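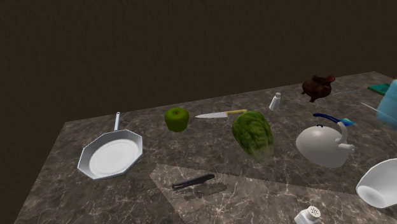 A gravação do EP dos Plemik ficou fechada na semana passada, e deixo aqui as notas técnicas, sobretudo a parte da bateria, que me ocupou mais tempo do que o resto junto. O grupo toca uma coisa entre o post-rock e a música de baile, com compassos irregulares e muito espaço entre as notas, e esse espaço expõe qualquer ressonância mal resolvida. A Soon-im Heo, baterista, usa pouca caixa e muito metal percutido, com objectos de cozinha montados ao lado do timbalão de chão. Uma frigideira de borda facetada em octógono, fundo branco e liso e cabo metálico comprido, pousada numa bancada de mármore, ilustra bem o problema: o cabo é uma massa presa de um só lado, a pedra por baixo trava parte da vibração, e o som que se ouve depende tanto do apoio como da peça. Em estúdio, a mesma lógica aplica-se a tudo o que se põe em cima de um suporte.

O EP tem cinco temas e chama-se «Drundska», que é também o título da faixa de abertura. Foi captado na sala grande do Erkelel, com tecto alto, soalho e uma parede de tijolo à vista do lado oposto à régie. A sala tem uma acumulação evidente nos graves junto aos cantos e um eco curto entre o tijolo e o vidro. O segundo defeito resolveu-se com um painel móvel em diagonal. O primeiro não se resolveu, contornou-se: a bateria ficou fora do centro geométrico, mais perto da porta, onde o bombo soava mais curto.

Para o conjunto principal ficaram três microfones: bombo, caixa e um único aéreo, de fita, por cima do ombro direito da baterista. Cheguei a montar um par estéreo convencional e ouvi-o durante a primeira tarde. Dava uma imagem larga, agradável em auscultadores, mas os timbalões mudavam de tamanho conforme a baqueta se aproximava de um lado ou do outro. Com o aéreo único, a bateria ficou estreita e estável. A largura veio depois, da sala, com um par afastado que só entra nos refrões do segundo e do quarto tema.

O par de sala chegava tarde em relação ao aéreo, como seria de esperar pela distância. Experimentei alinhá-lo na edição e não gostei, o ataque ganhava definição e perdia profundidade. Acabei por fazer o contrário e atrasei-o mais 15 ms. O resultado é uma separação audível entre a pancada e o espaço, que em tempos lentos funciona como uma espécie de pré-delay natural. No tema mais rápido o mesmo atraso sujava as semicolcheias e foi retirado.

Afinação. A pele de resposta da caixa ficou bastante mais tensa do que a de ataque, com a bordoneira solta até ao limite do zumbido. O timbalão de chão foi afinado à tónica do baixo em «Drundska» e mantido assim nos restantes temas, apesar de não coincidir com nenhuma outra tonalidade do disco. O Ludger Tiedemann, que toca baixo e tem opinião formada sobre isto, queria reafinar tema a tema. Fizemos uma comparação às cegas com duas tomadas do terceiro tema e ele escolheu a que não tinha sido reafinada. Não insistiu.

Quanto à percussão de metal, a regra foi captar de perto e sem compressão à entrada. Uma peça metálica pequena tem um transiente muito alto e muito curto, e um compressor com ataque médio deixa-o passar inteiro e baixa apenas a cauda, que é a parte com interesse. Usei um dinâmico vulgar, apontado à borda e não ao centro. O centro dá mais nota, a borda dá mais ruído, e com a guitarra da Yasmine Amrani a ocupar os médios quase em permanência fazia mais falta o ruído. O apoio mudou várias vezes. Espuma mata tudo. Feltro dobrado deixa passar a fundamental e corta os parciais superiores. Corda esticada entre dois tripés dá a cauda mais longa, com o inconveniente de a peça fugir à baqueta. Ficou o feltro em quatro dos temas e a corda no último.

O baixo foi gravado em linha e por amplificador, em simultâneo. O sinal de linha leva um filtro passa-alto a 30 Hz e mais nada. O do amplificador está limitado aos médios e serve para que o instrumento exista em colunas pequenas. A relação de fase entre os dois foi acertada de ouvido, a deslizar uma pista contra a outra até o grave deixar de desaparecer na nota mais baixa do riff.

As vozes ficaram para Outubro passado, noutra sessão, numa cabine seca do estúdio Baek. A Ilgın Çınar canta muito perto do microfone e afasta-se pouco nas notas fortes, pelo que o nível foi corrigido à mão, frase a frase, antes de qualquer compressor. É trabalho aborrecido e compensa. Há uma respiração no início do quarto tema que o grupo pediu para tirar e depois pediu para repor. Está lá.

A mistura foi feita em volume baixo, com pausas a cada 30 minutos, e conferida num rádio de cozinha mono. As alterações depois da primeira escuta do grupo foram poucas: a guitarra desceu no segundo tema, a voz subiu na ponte do terceiro, e o bombo perdeu uma campânula que eu tinha deixado por hábito e que, ouvida com distância, não fazia nada. O Chun-hung Sin tratou da masterização e devolveu a primeira versão com uma nota seca sobre sibilância na faixa de abertura. Tinha razão. Corrigi na mistura, reenviei, e a segunda versão é a que sai. O nível final é mais baixo do que o da maioria dos discos com que vai ser comparado, por decisão do grupo, e a dinâmica do último tema depende disso. Quem o ouvir no telefone vai ter de subir o volume na introdução.

Coisas que faria de outra maneira: mais um microfone por baixo do timbalão de chão, porque em duas passagens a pele de ataque soa a cartão e não havia de onde ir buscar corpo; uma tomada de silêncio da sala por cada tema, e não apenas uma no fim do dia, quando o aquecimento já estava desligado e o ruído de fundo era outro; e etiquetas nos cabos do par de sala, que estiveram trocados durante a gravação do primeiro tema sem que eu desse por isso. A inversão foi corrigida na sessão, mas as notas de captação dessa faixa estão com esquerda e direita ao contrário.

Guardei as pistas individuais sem processamento. O grupo pensa fazer uma versão instrumental de «Drundska» para os concertos, e nesse caso a percussão de metal terá de subir bastante, provavelmente com a captação da corda em vez da do feltro. Se avançar, publico as definições.

Publicado em 21/5/23

Imprimir | Enviar por e-mail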